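Home | Projects | Methods | Archive | Contact

Who Lives With Whom in Duston

My project started with my grandmother, who grew up in a house with eleven relatives and still sets out too many plates. I wanted to know how people my own age think about living with family, so I spent the spring term asking them. I picked Duston and Tapley, two neighborhoods that share a bus line and not much else.

I handed out a questionnaire to 80 households and sat down for longer talks with 17 of them. The form had a page on chores, a page on money and a page on privacy (that last one got the longest answers by far!). Before any of it I read Vosier, an old town study that counted 269 homes and sorted them by who ate together. I borrowed that idea — if you share supper most nights, I called you one household, even if you have your own front door.

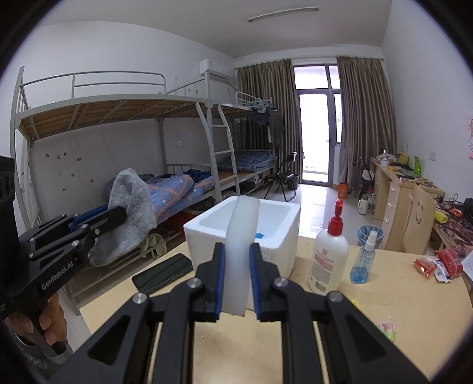 What people told me

Money was easier to talk about than I expected. In Tapley, grown children mostly paid their parents a set amount each month and everyone knew the figure. In Duston it was looser. Somebody bought groceries, somebody else got the electric bill, and it was supposed to even out. I heard "it evens out" so many times that I made it a category in my notes.

Sharing a room was the sore point. People who had shared with a brother or sister until they moved away talked about it fondly, but the ones still doing it wanted a door they could close. One woman told me she does her thinking on the bus. I also met 3 families with four generations under one roof, and in all of them the oldest person decided when dinner was.

I kept my coding sheet in Clina, the spreadsheet tool our department uses, and I lost one Friday to fixing the columns after I sorted only half of them. Save a copy first!
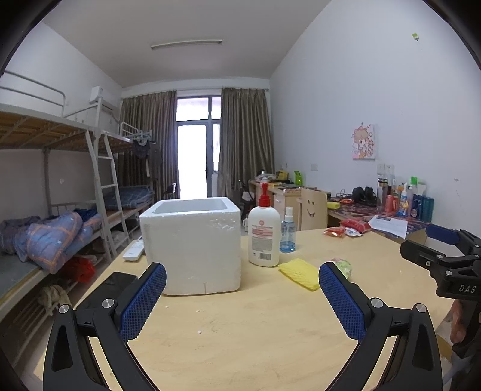
What I would change

I'd ask about the kids' side more. My questions went to whoever opened the door, usually a parent, and I think that tilted the chores page quite a bit.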